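Reading the Court Lists: What Gets Reported and What Doesn't
Project report, Criminal Justice and the Media module
Zorica Berisha and Adebayo Oyelaran

We wanted to know which bail hearings end up in the local paper. Our tutor said this was a sensible question and a dreadful amount of work, and was right on both counts. The Plarkby court puts out a daily list, and we collected these from the start of term until November. By then we had 1,820 hearings to go through.

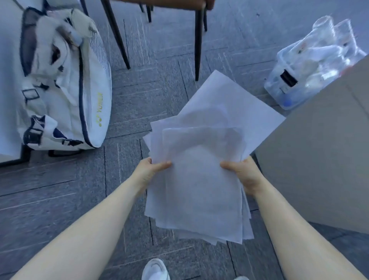
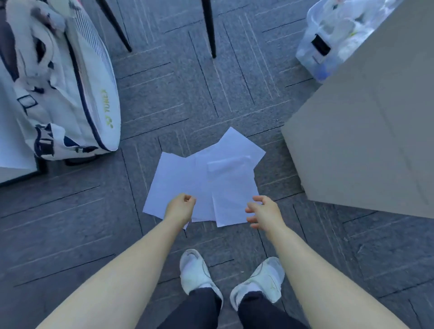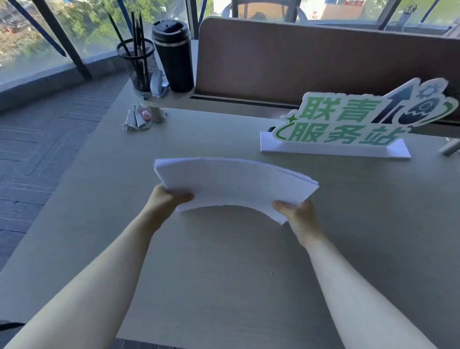 Paper in hand in the first and last pictures, YONEX racket bag in the middle one.

Method
We took every hearing where bail was asked for and searched the archive of the Plarkby paper for the defendant's name. Adebayo did the searching. Zorica did the coding, and then did it again after we changed our minds about what counted as a "report". One line in a round-up counts. A letter from a reader complaining about a verdict does not, though some were longer than anything the paper's own staff wrote.

Results
Of the 1,820 hearings, 219 were reported. Theft was by far the commonest charge and was hardly ever mentioned, unless the thing stolen was an animal. In 70 of the reported cases the story gave the bail decision but left out the reason for it – a pity, as the reason is the part the magistrates are obliged to give out loud.

The Bošković case had more coverage than any other. It involved a disputed caravan and bail set at 4,000, and the paper followed it with the sort of care usually kept for royal weddings. We have left it out of the averages.

Problems
Names were spelt differently in the lists and in the paper. We caught what we could. We also planned to sit in on hearings, and managed one morning, most of which was an adjournment.

Further work
Another group could try the same method on a town with two papers. We would advise them to settle the coding rules first and to number their pages.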